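Trarkine Family Photographs: transcription and dating notes

README, maintained by Ewan Lindsay

What is in the folder

Scans and typed transcriptions of the photographs, calling cards and loose captions that came down through the Babić and Lindsay families. There are 123 scanned items. Of these, 85 have writing on the back or on the mount, and each of those has a transcription file with the same number as the scan. The rest have a notes file only.

The set covers studio portraits on card, a small number of cased portraits on glass, and snapshots from the years after the family moved to Runbridge. Letters are not included. They are held separately and are not yet sorted.

File layout

scans/ front and back of each item, numbered
text/ transcriptions, one plain text file per item
people.csv one row for each named person
items.csv one row for each item, with date range and grounds for dating
queries.txt open questions, newest at the top

An item number never changes, even when the item turns out to be a duplicate print. Duplicates are cross-referenced in the last column of items.csv.

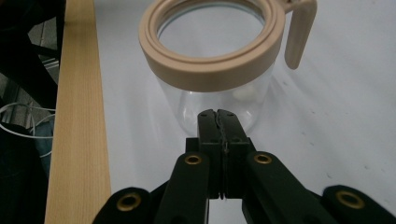 Cased portraits on glass were scanned in their cases where the case would not open without force. In three of them the brass mat hides the edge of the plate, so any mark there is unrecorded. Reflections were the main difficulty. Clear glass shows whatever lies behind it, in the way that the pale tabletop shows through the open mouth of the jar with the beige collar and handle, and a portrait with failed backing does the same. For these items a second scan was made over black card. The file name of the second scan ends in "b". Use the "b" scan for faces and the first scan for condition.

Transcription rules

Spelling is kept as written. Line breaks are kept. Words that cannot be read are given as [...], and doubtful words are followed by [?]. Crossed-out words are given in round brackets with the letter x in front. Pencil and ink are distinguished in the notes file but not in the transcription.

Captions in a later hand are common. At least two people wrote on the backs long after the portraits were taken, and one of them confused the two sisters called Anna. Where a caption is in a later hand, the "hand" column says "late", and the name should be treated as a claim only.

Dating

Each item has an earliest and a latest year. The grounds are given in short form:

M mount style, corners, thickness of card
S studio address, checked against trade directories
D dress and hair
P known birth, marriage or death of a sitter
C caption
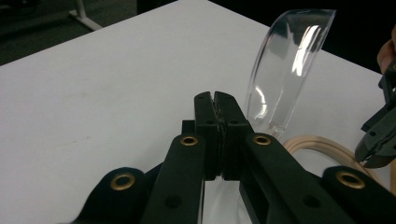

Dress alone was never used to give a range narrower than ten years. Older women often kept to the fashions of their thirties, and mourning dress is a poor guide unless the death can be matched to a register. Item 6 was moved back by a whole generation after the studio address was found to have been in use earlier than the directory suggests. The previous date is kept in queries.txt.

Children are the best evidence. When three or more are together and their baptisms are known, the range is usually two years or less.

Names

People are entered under the surname they had at birth. Married names go in the second column. The surname Babić appears on the backs as Babic, Babitch and once as Babbage, and all of these are indexed under Babić. Livareo is a house name and was wrongly entered as a person in the first version of the index. The entry has been removed and its row number left empty.

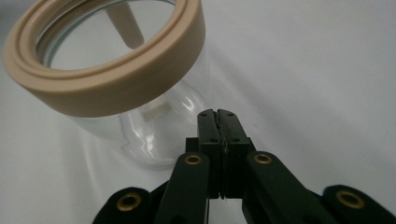
Sitters with no name are given a code made from the item number and their place counted from the left, so that 85-2 is the second person from the left in item 85. The code is kept in the notes when a name is found, so that older references still work.

Known problems

The backs of the album pages were not scanned.
The first batch was scanned at a lower setting and the blind stamps are hard to read.
The Runbridge snapshots were taken out of their album before the order was written down. Their present order is a guess by Benedek Erdős from the numbers printed on the backs.
Item 175 is on loan. The number lies outside the main run, as it was given by the lender.
Some dates in people.csv come from a printed family tree with no sources. They are marked T.

Corrections

Send corrections to Ewan Lindsay with the item number and the grounds. A copy of the register entry is preferred to a link. Changes are made in January and listed at the foot of queries.txt.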